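Wenn in Emholm die Fähre ausfällt

Der Wind kommt im März meist aus Nordwest, und dann steht an der Mole von Emholm morgens um halb sieben eine kleine Schlange vor dem Aushang. Wer aufs Festland nach Danport will, zur Arbeit, zum Zahnarzt oder in die Berufsschule, liest dort, ob gefahren wird. Das Telefon ginge auch, aber der Aushang ist früher da.

3547 Menschen sind auf der Insel gemeldet, und ein großer Teil der Berufstätigen pendelt. Die Überfahrt dauert bei ruhiger See 13 Minuten. Im vergangenen Winter fiel sie an mehr als 6 Tagen hintereinander aus, so lange wie seit Jahren nicht. Im Supermarkt gab es am Ende noch Konserven, Zwiebeln und Katzenfutter.

Leonie Tuhiwai ist vor fünf Jahren hergezogen und arbeitet drüben in der Buchhaltung einer Werft. Sie hat bei einer Kollegin in Danport eine Tasche deponiert, mit Wäsche, Ladekabel und einem zweiten Paar Schuhe. »Im ersten Winter habe ich mich jedes Mal geärgert«, sagt sie. »Inzwischen rufe ich zu Hause an und gehe essen.« Ihr Arbeitgeber rechnet die verlorenen Stunden auf das Jahr an. Andere Betriebe ziehen dafür Urlaub ab, und darüber wird auf der Insel viel gestritten.

Auch die Berufsschüler trifft es. Wer eine Technikausbildung macht, muss zweimal in der Woche in die Werkstätten auf dem Festland, und versäumte Praxis lässt sich am Küchentisch schlecht nachholen.

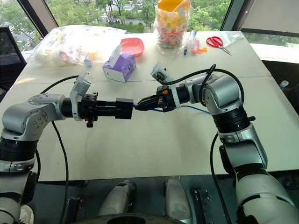 Zwei Roboterarme mit schwarzen Greifern an einem weißen Tisch.

Die Reederei verweist auf ihre beiden Schiffe, die »Kerslake« und die ältere »Pindport«. Die »Kerslake« verträgt mehr Seegang, hat aber zu viel Tiefgang für den Anleger bei Niedrigwasser. Ein Ausbaggern der Rinne ist beantragt — zum dritten Mal.

Hatsue Matsuda führt die Pension oberhalb des Hafens und lebt von beidem, von den Gästen, die kommen, und von denen, die nicht wegkommen. Für die Gestrandeten hält sie zwei Zimmer unter dem Dach frei und nimmt den halben Preis. Abends gibt es Suppe. Eine Brücke, wie sie der Gemeinderat vor Jahren prüfen ließ, will sie nicht. Leonie Tuhiwai würde sie sofort nehmen, am liebsten mit Radweg.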